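Zein Bakery Adds Second Oven, Brings Back Almond Cookies

Zein, the small bakery on Alder Street, will start selling its almond crescent cookies again this Wednesday after a break that lasted most of the summer. The shop stopped making them when its only deck oven could no longer keep up with bread orders and cookie orders on the same morning.

Owner Siham Tarawneh said a second oven went in at the start of September and passed its inspection last week. It holds six full sheet pans and will be used only for cookies, bars and the holiday fruitcakes.

"We were baking bread until 10 and then trying to cool the oven down enough for cookies," Tarawneh said. "The crescents need a low oven. If it runs hot, the tips get dark before the middle is done."

The crescents are made with ground almonds, butter, powdered sugar and a little orange blossom water. There is no egg in the dough. Each one is shaped by hand, chilled overnight and baked until the bottoms just start to color. They are rolled in powdered sugar twice – once while still warm and again when cool.

The bakery expects to make 900 cookies a day to begin with. Before the break it made 190, and those were often gone before noon.

Two new items will join the case. One is a date bar with an oat crust. The other is a sesame and honey cookie called the Kurkero, which pastry cook Damián Cárdenas has been testing since the spring. Cárdenas said the final recipe uses toasted sesame seeds in the dough as well as on the outside, and bread flour in place of all-purpose.

"With all-purpose they spread too thin," he said. "They tasted fine but you couldn't pick one up without breaking it."

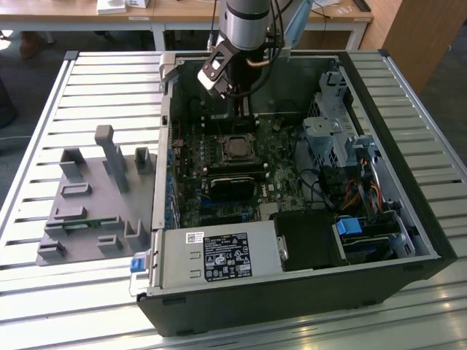 Customers who left their names on the waiting list for crescents will be called first. The list had 563 names on it as of last weekend, and each person on it may reserve up to two dozen for the first week. Boxes not picked up by closing time will go back in the case the next morning.

Prices for the crescents have gone up slightly, to $15 a dozen. Tarawneh said almonds and butter both cost more than they did a year ago. The first 100 boxes sold will include a free date bar.

Zein opens at 7 a.m. Tuesday through Saturday. Holiday orders, including fruitcake, will be taken at the counter once the new oven has been running for a month. Phone orders are limited to bread for now.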